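Chapter 2
The Second Showing: Repeats, Catch-Up and the Long Life of a Broadcast

There was a time when missing a television programme meant missing it. You had been at your aunt's, or the aerial had blown round in the night, and the following morning you stood in the playground or the canteen pretending to have opinions. The broadcaster had sent the thing out once, at an hour of its own choosing, and considered its duty done.

This chapter looks at what replaced that arrangement. We begin with the humble repeat, move on to the home recorder and the blinking clock that few households ever set, and finish with catch-up services, where a programme may sit for years waiting to be watched by somebody who has just finished everything else.

Our main case is Vidach, a regional channel serving Grulonside and the villages beyond it. Vidach is useful to the student for two reasons. It was small enough to keep all its paperwork in one building, and it was short enough of money to repeat nearly everything. Its summer schedule for July, reprinted in section 2.4, contains a drama serial, the same drama serial, and a programme about the making of the drama serial.

The channel's records list 2196 hours of output in its first full year, of which 418 were new. The remainder was described in the listings as "another chance to see", a phrase that deserves more respect than it usually gets. It admits that you have seen the programme already -- and suggests, quite gently, that you may not have been paying attention.

Early writers on the subject treated repeats as filler. Texier, the listings magazine, marked them with a small black R, which its readers took as a warning. Yet the letters page tells another story. When Vidach dropped its Sunday afternoon repeat of the quiz Brarker, some 3000 viewers wrote in to complain, many of them able to quote the answers.

Why would anyone watch a quiz knowing the answers? Keep that question in mind as you read, as we shall come back to it in section 2.3. It also bears on rights and fees: a performer paid once for a programme shown nine times tends to develop views on the matter, and the contracts in section 2.5 show those views slowly turning into clauses.
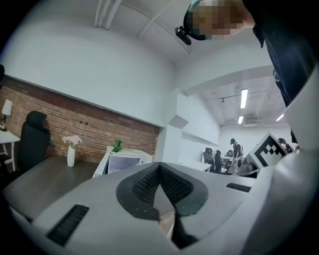
A word on terms before we start. "Repeat" will mean any later showing on the same channel, "rerun" will be left to the Americans, and "catch-up" will cover anything the viewer starts for herself. Broadcasters are a good deal less strict about all three, particularly when selling advertising.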